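Talking Paper, Tape and Packing Tables with Živko Radonjić

I got to Brument ten minutes early and Živko Radonjić was already on his knees under a table, looking for the end of a roll of tape. "It's the only tool I ever lose," he told me when he came up. "Scissors, never. Tape, every single morning."

If you've bought a secondhand lamp or a box of old dinner plates in Ilport, there's a decent chance he wrapped it. He's been packing things for other people for 18 years, first in the back of an auction house, then at a moving company called Kundel, and now in his own two rooms above the tile store (go up the side stairs, the front door sticks). I wanted to ask him about fragile stuff, the teapots and the picture glass, and we did get there. But mostly he wanted to talk about the table, and I have to say he won me over!

"People come in with a beautiful vase and they ask me which box," he said. "I ask them where they're going to put it down while they pack it. They look at me like I'm crazy."

His own answer is kraft paper, the plain brown kind, one big sheet pulled right across the work surface. He buys it in rolls of 300 feet and he's picky about it. The shiny kind slides. The thin kind rips when you drag a platter over it. He let me feel two samples side by side and I pretended I could tell them apart (I could, sort of, by the second try).

"My first boss used blankets," he said. "Very nice, very soft. Then a chip of glass gets in the blanket and you don't find it until it has scratched somebody's tray. With paper I roll up the whole thing and it goes out the door."

So how often does he change it? He laughed at that one. "When it looks bad. Then one more day."

I asked whether the wrinkles bother him, because they would bother me. My mother ironed tissue paper. He shrugged. A little ripple is fine, he said, as long as you don't stand a stemmed glass on it, and if you pull the sheet too tight it tears at the corner of the table the first time you lean there. He showed me the spot on his hip where he leans. Moving on!

Then there's the tape. Živko uses blue painter's tape straight on the paper, to split the surface into areas. One side is for things that still need wrapping and the other is for things that are done. He started it at Kundel after a bad week with an order of 123 saucers, when he and a coworker each thought the other one had finished the same stack.

"We unwrapped all of them to check," he said. "All of them. I went home and I dreamed about saucers. Next day, tape."

Does he measure? "With this," he said, and pointed at his eye. He tears it by hand too, and when I asked why he didn't use the scissors he never loses, he looked a little hurt.
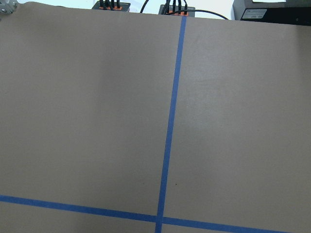

Kraft paper with the blue tape crossed over it.

The short strip of space on the near side of the crosswise tape is for his own things, the pen and the labels and the coffee he swears he doesn't drink over other people's china. I asked if customers ever put their stuff down on the wrong side. "Everybody. I move it. I don't say anything."

We finished with the job he still talks about, a dollhouse that had to get to Torvik in one piece, furniture and all. There were 401 separate pieces on the owner's list, some of them smaller than a grain of rice, and he wrapped every one himself over a weekend in April. The tiny soup spoons went in a pill bottle.

"She called me when it got there," he said. "I thought, okay, something is broken. But she only wanted to know how to open the pill bottle."

He takes small jobs on weekday mornings, no appointment. Bring your own newspaper if you have any, he always runs short.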